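Deming Yan was already talking about charcoal when I found a seat at his kitchen counter in Indthorpe, and he kept it up, happily, for most of an afternoon. He has been running his skewer nights for 11 years, first out of a friend's driveway and now in the yard behind the old Flondo print shop, and he still gets a little breathless when someone asks him a question about fire.

"People think it's the sauce," he said. "Everyone wants the sauce! But go stand by the grill for one evening and watch what the heat does at the edges. You'll stop asking me about sauce."

He grew up eating grilled skewers on the street with his uncle, Baoshan Lei, who cooked on a long narrow box somebody had welded from scrap. Lei is retired now and lives two streets over. He came in partway through our talk, took the good chair and corrected his nephew on almost everything.

"The box was mine," Lei said. "I welded it."

The two of them disagree about nearly every step. Yan salts the night before. Lei salts over the fire, from high up, and thinks the night before is "for people who are afraid of dinner." Yan likes cumin seeds cracked by hand so that some stay whole. Lei wants them ground fine, with more chili than I could handle (I tried, and I had to go stand by the window for a while). What they share is a belief that pieces should be small. Small enough to eat in one bite, Yan told me, with a bit of fat in every one.

"My first year I cut everything huge," he said. "I wanted it to look generous. Burned outside, raw inside, 13 people standing in a driveway being very polite."

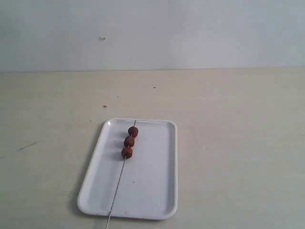
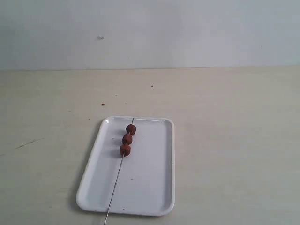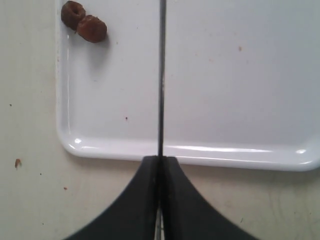
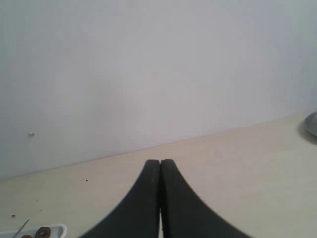 Second from top: three small pieces threaded on a long metal skewer, over a white tray.

I asked about metal and bamboo, thinking it was a small question. It took up the next half hour. Yan loves metal because it carries heat into the middle of the meat, and because he can wash it and use it again the next night. He owns 200 of them and keeps them in a tall stockpot by the back door. Lei cooked on bamboo for years and misses the smell when the ends catch.

"You can't smell a metal stick," he said.

"You can't burn your lip on a bamboo one," Yan admitted, and rubbed his lip.

The nights went quiet this spring, and Yan used the time to test marinades he had been putting off. One has pear in it. One has fermented bean curd, and he talked about that one the way other people talk about a new baby. He writes everything down in a school notebook labeled "Cui," after the cook who taught him to tend coals, and he let me read a few pages. Most entries are a line or two. "Too sweet." "Uncle ate six, said nothing." I loved that one.

In November he plans to start up again with pickup orders only, lamb and chicken hearts to begin with, and eggplant for anyone who doesn't eat meat. Lei has agreed to work the fan.

"I'll work the salt too," Lei said.

Yan was at the sink by then, rinsing cumin dust off his hands, and he said they would talk about it.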